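Use the Good Plates

Telmo Marín
11 Mar 2020

My aunt owned a sofa for most of my childhood and I'm not sure I ever touched it. I sat on it many times. What I touched was the clear plastic cover, which in July would take hold of the back of your legs and give them up one at a time, with a sound. Under the plastic was a green brocade that visitors agreed was beautiful. When she moved to the apartment on Figueroa the sofa was too long for the elevator, and it went to a man who came with a truck. He took the plastic off in the driveway and threw it in her trash can. I think about him often. He had owned the thing for four minutes and had already gotten further with it than we had.

I bring this up because I've been helping my friend Sherif Ashour clear out his parents' house in Pekside, and we have arrived at the dining room. Every family has a room or a cabinet like it. There are the plates, a full service with a blue rim. There are glasses so thin you hold your breath near them. There is a drawer of flatware lying in gray felt, and the felt is more worn than the forks. His mother bought the plates in her first year of marriage and paid for them in installments. By Sherif's count they came out 7 times, and one of those was for an insurance adjuster who had been mistaken for someone else.

The other plates, the ones the family ate from for forty years, were from Trovberg and had come free with something. They're chipped and they have a brown flower in the middle that looks like a burn. Sherif is keeping those. He wants them badly, in fact, and has already had a short, chilly phone call with his sister on the subject. The blue plates he has offered to me, to his sister, to the neighbors, and to a secondhand dealer who turned out his pockets to show he had no room for plates. Nobody has a story about the blue plates. You can't miss something you were never allowed to eat an egg off.

I know the case for saving things for best, and I'd like to be fair to it before I'm rude. Occasions need equipment. If you use the gravy boat for cereal, then Thanksgiving has lost a gravy boat. People who grew up with very little also have a right to own one thing that isn't being used up, and I'm not going to walk into anyone's house and lecture them about their crystal. My grandmother had a tin of butter cookies she kept for company, and I believe the tin gave her more peace of mind than the company ever did. Fine. I'm arguing with people like me, who had plenty of cookies and kept the tin shut anyway.

My own list is embarrassing. I have a fountain pen I've been saving for an important letter. I got it at twenty-six, and judging by the evidence I have not yet had anything important to say. I have a candle that cost more than a lamp. I have a bottle of olive oil, a gift from a trip somebody else took, that I held back for the right tomato until it smelled like a crayon. I own a Matau overcoat that I wear to funerals, so that by now its main effect is to make my neighbors ask who died.
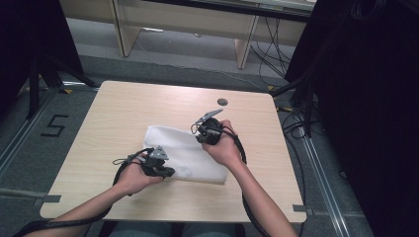 Linens are the worst offenders, if only for how well they hide. A plate in a cabinet at least reproaches you through the glass. Linens go in a drawer, under other linens, and the drawer gets opened when somebody is looking for batteries. Then one day there's a dinner, and out comes the good one, and you find that years of being kept nice have done it no good. A white cloth can lie on a pale wood table, folded and handled with all the care in the world, and still be full of rumples, with a faint gray smudge down in one corner that no meal has been invited to explain. I have owned that smudge. I found it on a tablecloth that had been under my roof for a decade without meeting a crumb, and I felt cheated. If there was going to be a mark, I'd have liked to get some wine out of it.

The arithmetic isn't kind either. Take a tablecloth that costs 965 dollars, a real price I was quoted in a real shop by a woman who did not blink. Use it twice a year and you'll be dead before it's reasonable. Use it on an ordinary night with soup and it starts to come down to the price of a sandwich fairly soon. I don't say this to defend the shop. I didn't buy it. I went home and looked up the cloth I did own and found I'd paid 443 for it, in a better year, and had been treating it like a relative's ashes.

What do we think is coming? That's the part I can't work out. There's a guest implied by all this, some person of very high standing who will come up the walk without warning and need to be fed off the blue rim. I've been expecting this guest since I signed my first lease. In the meantime the actual guests have been my brother-in-law, the woman who waters our plants, and Sherif, who once ate a whole roast chicken at my counter standing up. I gave him a paper towel. He has driven me to two surgeries. If anybody was ever going to be the occasion it was him, and I was saving the napkins for a stranger.

So for the last few weeks I've been using everything. I should report that it isn't the glowing experience the magazines promise. The thin glasses break. I've lost 3 and I minded every one, and I minded the second one out loud in front of company. The good knives can't go in the dishwasher, so I stand at the sink at eleven at night rubbing them with a rag like a butler in reduced circumstances. The fountain pen leaks. I wrote a note to the super with it, about the radiator, and it looked as though I'd been bitten while writing. The radiator was fixed the next morning, so perhaps he thought so too.

But the tablecloth is on the table as I type this, and it has a beet stain on it roughly where my elbow goes. I know whose beet it was. My niece asked if she was in trouble and I said no, and then I had to go stand in the hall for a minute until that was true.

Sherif, by the way, ended up with the blue plates after all, nobody else having been weak enough. He called last night to ask whether I thought they could go in the microwave. There's a gold line inside the blue, very thin, so I told him no. He said he'd already done it, and that it had made a sort of lightning, and that his mother would have had a fit, and then neither of us could talk for a while. He had been heating up lasagna. He says the plate is a little brown on one side now and he's put it on top of the stack so he'll get it again tomorrow.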